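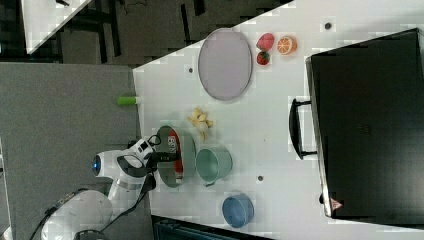

Spelling lists in Urnel: settings that worked

June 8, 2019

I have used Urnel for weekly spelling practice with my fourth graders for one school year. The default settings are poor. These notes are for teachers who already have an account and want to change them.

Import first. Urnel takes a plain text file with one word per line. It does not accept tabs, and a trailing space counts as part of the word, so a child who types the word correctly gets it marked wrong. I lost most of a morning to this in April. Open the list in a text editor, strip the spaces, save, and upload again.

My full list for the year is 880 words. Of these, 224 are review words from third grade. I keep the review words in a separate deck and set its weight to 10, which puts one or two of them in each session. At the default weight the review deck takes over and students see very little new material.

Session length is set in items. The default is 40. That is too long for nine-year-olds at the end of the day, and the error rate climbs in the second half. I split it into two sessions, one after morning meeting and one after lunch.

Audio is the weak point. The built-in voice reads "pin" and "pen" the same way. You can record your own clips under Deck > Sound, one word at a time. Rangi Hoani in the room next to mine recorded the short vowel set and shared the deck, which saved me the work. Shared decks keep their audio but lose their weights, so set those again after you copy one.
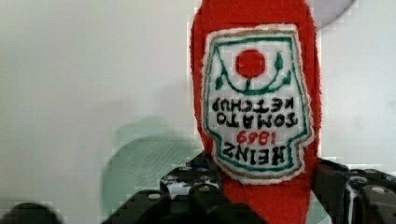 Plush ketchup bottle, upside down.

Reports export to Arkgate, our gradebook, as a single column. Match on student number. Matching on name fails for any name with a hyphen or an accent. If a score comes through as blank, the student closed the tab before the last item, and Urnel holds that session open until the next login.

I also tried Domness for one unit. It has better audio and a cleaner student screen, but no way to combine decks, so I went back.

Still unsolved: homophones. Urnel plays the word alone, with no sentence. For now I type a short clue in the hint field and leave hints switched on for that deck only.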